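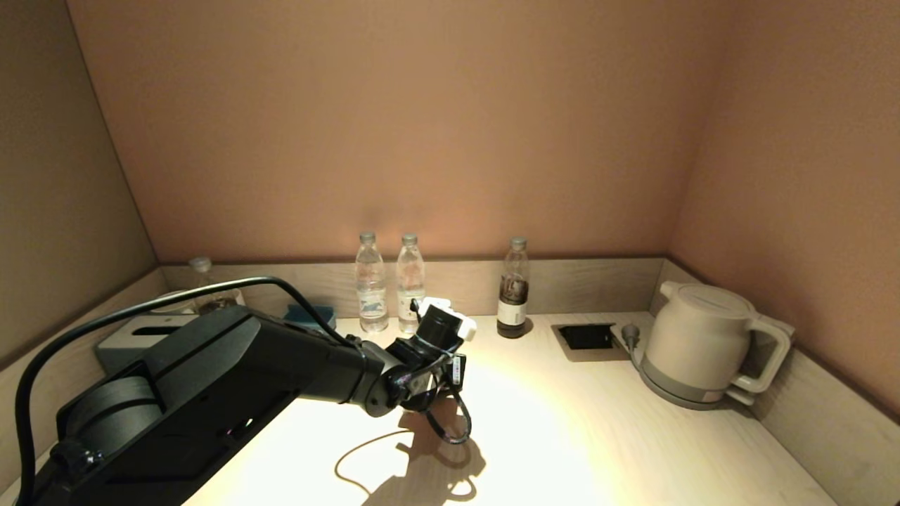
Chamado 811: demonstração na copa durante a visita
Aberto por: Shona Farquharson
Responsável: Dougal Innes
Data: 7/22/20
Situação: em acompanhamento

Descrição (Shona)
Olá, Dougal, tudo bem? Antes de mais nada, muito obrigada pela paciência com a turma da Plosonach, que saiu daqui encantada! Foram 19 visitantes, divididos em 2 grupos, e o primeiro viu tudo sem tropeços. Já no segundo o braço parou no meio do caminho até as garrafas e o painel acusou perda de imagem da câmera do punho. Reiniciei pelo painel, como você me ensinou em abril, e ele voltou, mas depois de 12 minutos parou de novo. Aproveitei para servir um chá e contar a história do projeto Arico (o pessoal adorou, fizeram muitas perguntas).

Resposta (Dougal)
Oi, Shona, que bom que o chá salvou a tarde. Li o registro com calma e a falha aparece sempre que o punho gira perto do fundo da bancada. Desconfio do cabo fino da câmera, que fica com uma volta pendurada e pode estar puxando o conector. Com o braço desligado, por favor, confira se o conector está bem encaixado e prenda essa volta com uma fita, deixando folga para o giro. Puxe também a chaleira e o fio dela para longe do percurso, por segurança.

Atualização (Shona)
Conector reencaixado e fita colocada. Repeti o percurso da demonstração inteiro e não houve parada. Só fiquei em dúvida sobre a velocidade: mantenho a reduzida para o grupo da Risemholm?

Resposta (Dougal)
Mantenha a reduzida, sim. Pedi um cabo novo à Schnyder e deixo o chamado aberto até a troca. Um abraço a todos aí!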